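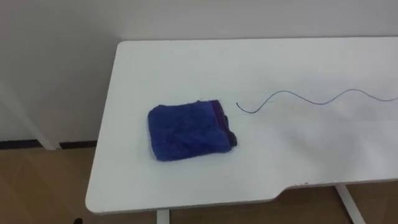

Can Windows open an external drive that was set up on a Mac?

Windows can't read the usual Mac disk formats without extra software. The files can be copied off on a Mac, and the drive can then be formatted as exFAT, which both systems can read and write.

Nyarko Community Help > Storage > External drives

External drive shows up on my Mac but Windows wants to format it

Archana Rathore
Posted June 16, 2025

I have a 2 TB Drikmont external drive that I have used with my old MacBook. It holds family photos, scanned papers and a few long videos. Last month I got a Windows laptop and I would like to use the drive on both.

When I plug it into the Windows laptop I hear the sound, but then a box comes up saying I need to format the disk before I can use it. I clicked Cancel. On the Mac it opens like always and everything is there.

There are more than 3,000 photos in the main folder. I tried copying that folder to the Mac's own disk and it stopped with a message that there was not enough space. The Mac shows 2,541 files in the new folder. I don't know which ones are missing.

Is the drive going bad? And is there a way to make it work on both computers without losing what is on it?
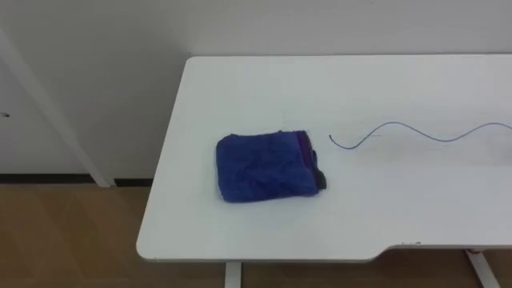 White table with a notch in the front edge

Sushil Katiyar

Format it as exFAT. Works on both. Copy your stuff off first.

Archana Rathore (replying)

Thank you, but the copying is the part where I'm stuck. The Mac is almost full.

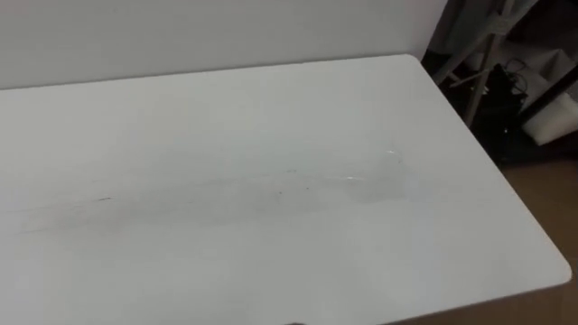
Triin Krūmiņa

Nothing you wrote sounds like a failing drive. It opens on the Mac with all the files, and the copy stopped for lack of space on the Mac. The box in Windows comes up whenever it finds a disk format it doesn't know. You were right to click Cancel.

To see which format you have, click the drive once on the Mac desktop and press Command and I. Look for the line that says Format. It will most likely say APFS or Mac OS Extended. Windows can't read either of those without help.

You have two choices.

Keep the drive as it is and install a program on the Windows laptop that reads Mac disks. I have used Ullgate for this. It was fine for opening photos and slow for long videos. Check that whatever program you get can handle your format, as some of the older ones stop at Mac OS Extended and won't open APFS. Leave it in read-only mode until you have a second copy of everything.

Or borrow or buy a second drive, copy everything to it, and reformat the Drikmont. I would go this way. You need a second drive for backup anyhow. Right now those photos exist in one place, plus a partial copy.

About the partial copy: delete it from the Mac once you have a full one somewhere else. Don't try to sort out which files made it. It takes longer than copying the whole folder again, and the last file in a copy that stopped may be damaged.

Rajkumari Shukla

Agree with Triin. I went through the same thing in April, so I will put down the steps I used.

Plug both drives into the Mac. If it doesn't have enough ports, use a hub with its own power. Mine is a Rorkport and it runs both drives without dropping either one. Hubs with no power supply gave me disconnects halfway through.

Make sure the second drive is exFAT before you start, or at least something the Mac can write to. New drives are often sold as NTFS, and a Mac will open those but won't save to them. If the second drive is new and has nothing on it, open Disk Utility, choose View and then Show All Devices, pick the drive on the left, press Erase, and choose ExFAT with GUID Partition Map. Read the name twice before you press Erase.

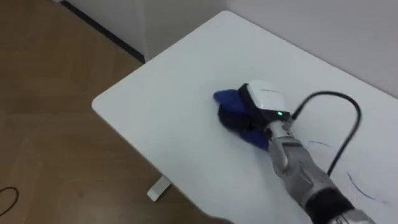
Copy one main folder at a time and let each finish before starting the next. Turn off sleep in the Mac's settings and keep the laptop on its charger. Put both drives flat on a table, well back from the edge, so the cables don't get pulled. A big plain table like the white one in the photo is good, and with a rounded corner like that the cord has nothing sharp to rub on if it hangs over. Don't stack the drives, they get warm during a long copy.

When it's done, select the folder on each drive, press Command and I, and compare the number of items. Open a few photos and play the end of the longest video. Then plug the second drive into the Windows laptop and open some files there too.

Only after that, erase the Drikmont as exFAT in the same way and copy everything back. Keep the second drive as your backup and put it away somewhere.

One thing to know with exFAT is that it is less forgiving if you yank the cable. Always eject on the Mac, and on Windows use Safely Remove Hardware.

Archana Rathore (replying)

The Format line says APFS. I have ordered a second drive and will follow these steps when it gets here. Does it matter if the second one is a different brand?

Rajkumari Shukla (replying)

Any brand is fine. Just check that it has at least as much space as you are using now.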